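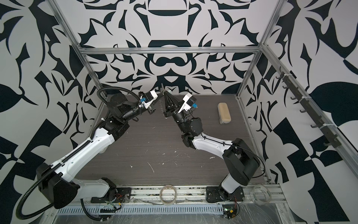
Care of Work Surfaces: Revised Arrangements from April

Members of staff and visitors who use the tables at Pirnovside are asked to note the following arrangements for cleaning, which replace the notice issued by the Facilities Office last autumn.

A dark tabletop shows every crumb and scrap of paper, and small white specks are particularly noticeable on the grey wood-grain surfaces. Following comments received from several users, the office has agreed that tables will be wiped down at the end of each booked session as well as during the evening clean. Responsibility for the first of these rests with the person named on the booking.

The procedure is short. Loose scraps should be gathered by hand or with the soft brush and placed in the bin before any water is used. The surface should then be wiped along the direction of the grain with a damp sponge, working from the back of the table towards the front, and dried with a clean cloth. Sponges should be well wrung out. Smudges that remain after a second wipe should be left for the evening team, who have a suitable cleaning product; scouring pads and abrasive creams must not be used on any table.

Plain beige sponges are for tabletops only. Those intended for sinks and floors are kept separately in the cleaning cupboard on the ground floor and should not be brought into the rooms. Used sponges may be left in the tray by the door – they are collected and replaced every Thursday. A supply of 16 is held in reserve, and Irina Manole should be told if this runs low.

The patterned wall panels require different treatment. The black-and-white leaf and scroll designs are to be dusted with a dry cloth and should on no account be sponged. Marks on the panels should be reported to Ovidiu Toma, who will arrange for them to be examined. Tape and adhesive hooks are not permitted on the patterned areas.

The evening clean will continue to begin at 8 p.m. Users whose sessions are likely to run beyond that time should inform the office by midday, so that the order of rooms can be changed.

Questions about these arrangements may be addressed to Úna Sheehan in the Facilities Office, Room 14. Printed copies of the procedure are available on request.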